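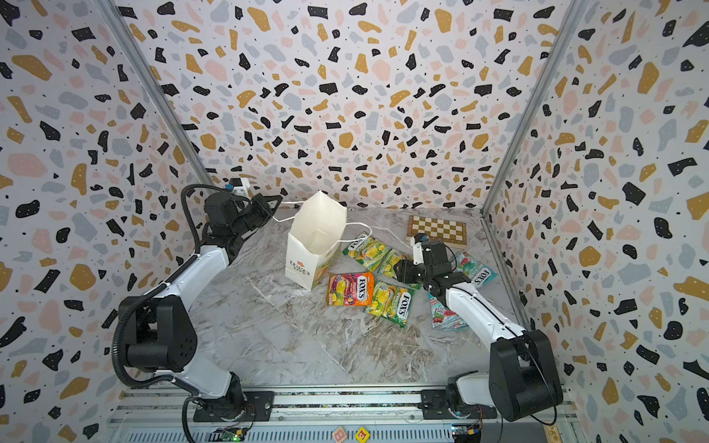
Kikberg adds shared calendars and file approvals to Gridville

Mar 17, 2019

Kikberg has released a new version of Gridville, its online workspace for project teams. The update brings shared calendars, file approvals and a rebuilt search tool to every paid plan, and opens a free plan for small groups.

Gridville lets people in different offices keep their documents, tasks and messages in one place. Until now, customers who wanted to plan dates alongside that work had to connect a separate calendar program. With this release the calendar sits inside each project, and a due date changed on a task is changed on the calendar at the same time.

"The calendar was the request we heard most often from customers," said Sharada D'Souza, head of product at Kikberg. "People were keeping their dates in one program and their work in another, and the two drifted apart. We wanted one set of dates that everyone on the job could see."

Shared calendars

Each Gridville project now has its own calendar, which can be viewed by week, month or quarter. Team members can lay several project calendars over one another to check for clashes, and managers can choose which entries are visible to outside guests. Calendars can be exported in the standard iCalendar format, so staff who prefer to keep using their existing calendar program can subscribe to a project from there.

Time zones are handled per person. A meeting set by someone in Perth will show in local time for a colleague in Auckland, with the organiser's time listed underneath.

File approvals

The approvals feature lets a team member send a file to one or more reviewers and ask for a decision. Reviewers can approve, decline or ask for changes, and their comments are kept with the version of the file they were looking at. Approvals can be set to run in order, with each reviewer notified when the one before has finished, or all at once.

A record of each decision is stored with the project and can be downloaded as a PDF or spreadsheet. Files of any type can be sent for approval. Previews are available for common document, image and presentation formats.

Dendell, an engineering consultancy that has used Gridville for two years, took part in the trial of the approvals feature. The company ran 3,203 files through it during the trial, most of them drawings and tender documents. Dendell has since moved its internal sign-off process to Gridville and plans to bring its subcontractors in as guests later in the year.

Search

The search tool has been rebuilt and now covers the text inside documents and comments as well as file names and task titles. Results can be filtered by project, person, date and file type. Search respects existing permissions, and a user will only be shown items they already have the right to open.

Customers with large archives may find that older files take some time to appear in results after the update. Indexing runs in the background and does not affect normal use.

Connection with Namboodiri

Kikberg has also released a connector for Namboodiri, the time-recording service. Customers who use both products can start and stop a timer from within a Gridville task, and the hours are sent to the matching job in Namboodiri. The connector is switched on by an account administrator from the Integrations page and there is no extra charge for it.

Plans and availability

The new version is available now in web browsers. Updated apps for iOS and Android will be offered through the usual app stores over the coming weeks. Customers on existing plans do not need to install anything to use the web version, and their prices are unchanged.

The free plan is open to groups of up to 5 people and includes tasks, messages, shared calendars and search. File approvals and the Namboodiri connector are limited to paid plans. Groups can move from the free plan to a paid plan at any time and keep their projects and files.

The previous version of the Gridville calendar add-on will be switched off in October. Administrators of accounts that still use the add-on will receive an email with instructions for moving their entries across.

Online training sessions for administrators are listed in the Gridville help centre, along with written guides to each of the new features.

About Kikberg

Kikberg makes software for teams that work across more than one office. Its main product, Gridville, is used by 600 organisations in construction, engineering, design and local government.

Media enquiries

Contact the Kikberg communications team through the Media page of the company's website. Product screenshots and logos are available on request.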